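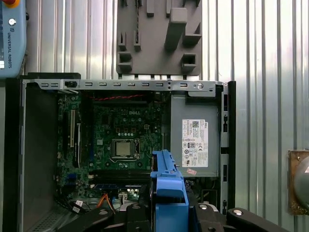
# About Punska

Punska writes control and planning software for robots that take things apart. Our main product, Clesano, runs on a standard industrial PC next to the robot controller and handles perception, grasp selection, contact control and sequence planning for disassembly cells. We do not build arms or grippers. Customers bring their own hardware, or buy it through an integrator, and we supply the software and the commissioning tools.

Most of our installed work is in electronics recovery: desktop computers, power supplies, set-top boxes and small servers. Products in this stream arrive in mixed order. Two units with the same model number may have different brackets, cable routes or missing screws. A fixed program fails on the first exception, so Clesano builds a plan for each unit and revises it as parts come out.

## What the software does

**Perception.** A part detector proposes components and their poses from wrist camera images. Each proposal carries a confidence value and a list of parts that may be blocking it. Cables are handled by a separate model, as rigid pose estimates are of little use for them.

**Planning.** The planner keeps a graph of what holds what. Nodes are parts, edges are fasteners, clips or simple obstruction. When a removal succeeds, the graph is updated from a new image. When it fails, the edge is marked and the planner looks for another route — often a different order, sometimes a different grasp on the same part.

**Control.** Contact motions such as sliding, tilting and unclipping run as force-limited skills at 200 Hz. A skill is defined by a direction, a force ceiling, a stop condition and a retreat path. All 4 are plain text and can be edited without recompiling.

**Tooling.** Every run is recorded: images, joint states, forces, planner decisions. Stelmakh, our replay tool, steps through a run on one timeline and lets an engineer re-run the planner from any point with changed parameters. It began as an internal debugging script and now ships with every license.

## How we work

The company is split into two groups, perception and motion. Both share one test cell, and each release candidate has to complete a regression set on real hardware before it goes out. Simulation is used for collision checking and for early planner tests. We do not use it to sign off contact skills; friction and clip stiffness vary too much between units.

Releases come out twice a year. Each one is supported for five years with fixes for safety and data loss. Drivers for new arms are added on request, and a typical driver takes about a month, most of it spent on timing tests.

Interfaces are documented and versioned. Customers can replace the detector, the planner or any single skill with their own code. Several have done this with the detector, usually to cover a product family we have never seen.

## Tumon

Tumon is our open dataset format for disassembly runs. It stores the part graph alongside sensor data, so that a failed removal can be searched for by cause. The specification and a reference reader are free to use. The next revision is planned for November and adds support for two-arm recordings.

## Contact

Integration questions go to the motion group, licensing questions to the office. For trial requests, please send a parts list and the model of your robot controller — the rest can be settled on a call.

Page last revised 25 Apr 2021.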